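Give me a plain hotel room and I'm happy for the night. I don't mean a shabby one. I mean a bed, a lamp, a chair of some kind and a door that closes, in a town I've never heard anyone recommend. I've been staying in places like that for most of my adult life and I'm more excited about them now than I was when I started!

My friend Delia Retamal thinks I'm wasting my vacations. She plans hers around the famous cities, and she comes home with wonderful stories and sore feet. I come home from Gresden, population small, and tell her that the bakery opens before the train station does and that there are two bridges when one would do. She's very patient about it.

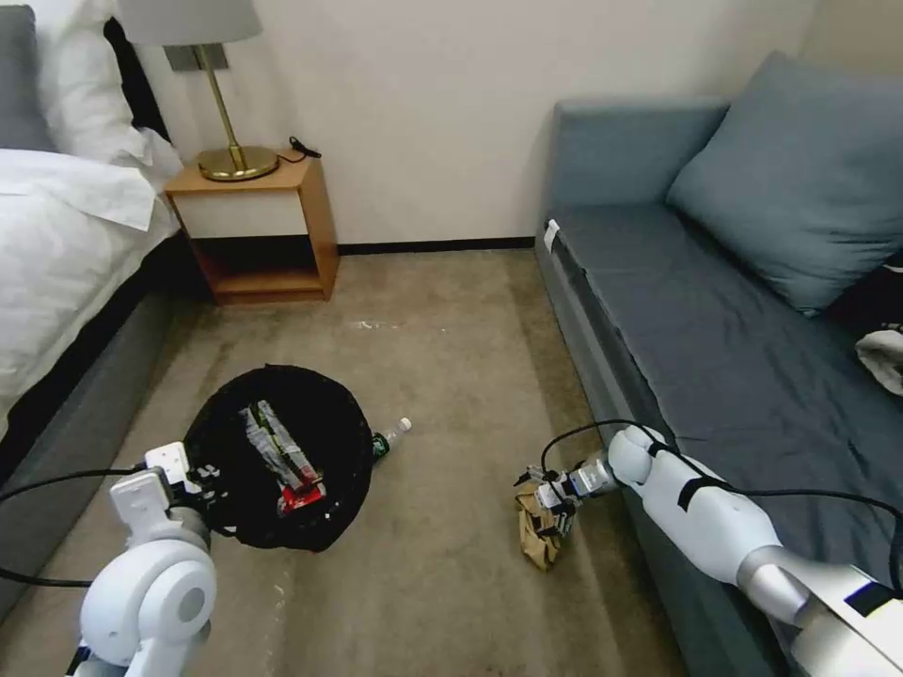 The best thing about an ordinary town is that it isn't waiting for you. Nothing has been arranged. You walk down the main street past a shoe repair shop, a dentist and a place selling only curtains, and all of it is there for the people who live there. You get to borrow their Tuesday-ish sort of life for a while — buy the local paper, read about the argument over parking, form an opinion. By my second morning in Gresden I had a very strong opinion about the parking.

And it's cheap, which matters more than travel writers like to admit. I spent 640 dollars on seven nights in February, trains included, and ate a hot lunch every day. The Perron, a café across from the tracks, does a bean soup with bread on the side and lets you sit over it as long as you want. I sat a very long time. An older man at the next table explained the whole history of the second bridge (flood, feud, election), and I'd put that hour up against any museum tour I've paid for.
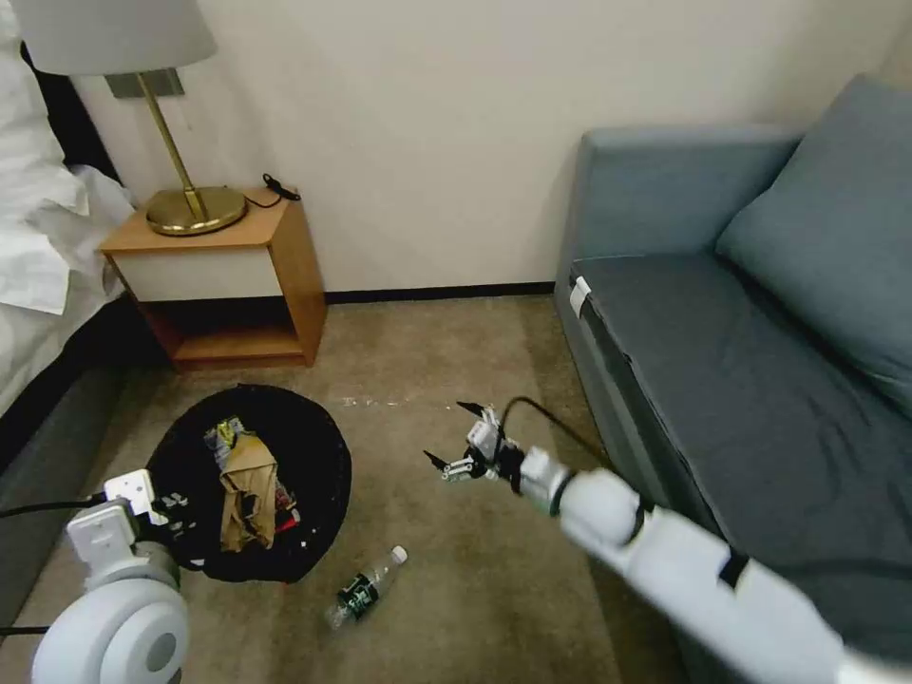 People worry they'll be bored. Well, yes, a little! Boredom is what gets you out on the bus to the end of the line, where there's a reservoir and a path and a bench somebody painted green. I'd never have gone if there had been a cathedral to see. I read more on those trips too, and I sleep like a child, and I write actual letters. Valentina Orellana has 70 of them in a shoebox and threatens to publish.

So pick a name off the departures board this summer. Pick one you can't pronounce. Stay long enough for the woman at the bakery to start reaching for your usual roll before you've asked for it.
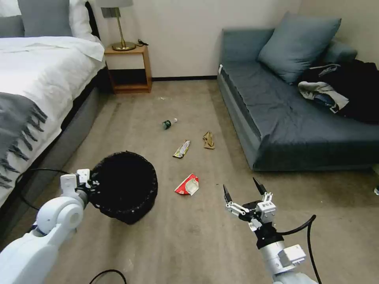
Vol. 7, No. 2

One practical note for anyone tempted: book the first two nights only. You'll know by then whether you want the rest of the week, and in a town like Gresden there's nearly always a room. Bring a raincoat and a thick book. And write to me care of this page with what you find — I want to hear about the buses, the soup and especially the parking.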